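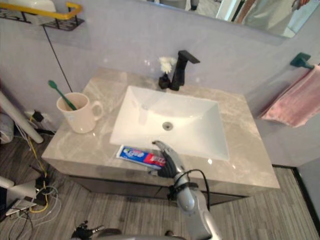 The bathroom sink, with the black single-lever faucet.

November 2025

I finished logging water use for the house and the results are worth writing down before I lose the notebook. The utility reads our meter once per billing period, so a slow leak can hide in the total for weeks. I wanted overnight numbers.

Method: read the meter at lights out, read it again before anyone runs a tap, subtract. I did this for 16 nights. The meter is a Keskin with a small sweep dial for low flow, and the register resolves to a tenth of a gallon. Starting value on the last three digits was 332.

Expected overnight use is zero. Mine was zero on 7 nights and between two and five gallons on the rest. A supply line leak would show up every night at a steady rate, so I ruled that out first. Next I closed the stop valve on the water softener, a Hiltance unit that came with the house, and the overnight use did not change.

That left the toilets. Dye in the tank of the upstairs one reached the bowl in under half an hour. The flapper was seating off center, depending on how the chain fell after the last flush. Some nights it sealed and some nights it didn't.

I ordered a Drurnska flapper, part 1242, and took one link out of the chain. Five nights since, all zero.

Still open: pressure at the hose bib reads higher at night than during the day. The regulator is original and I have no record of it being serviced. I'll put a gauge with a peak needle on it in December and post the readings.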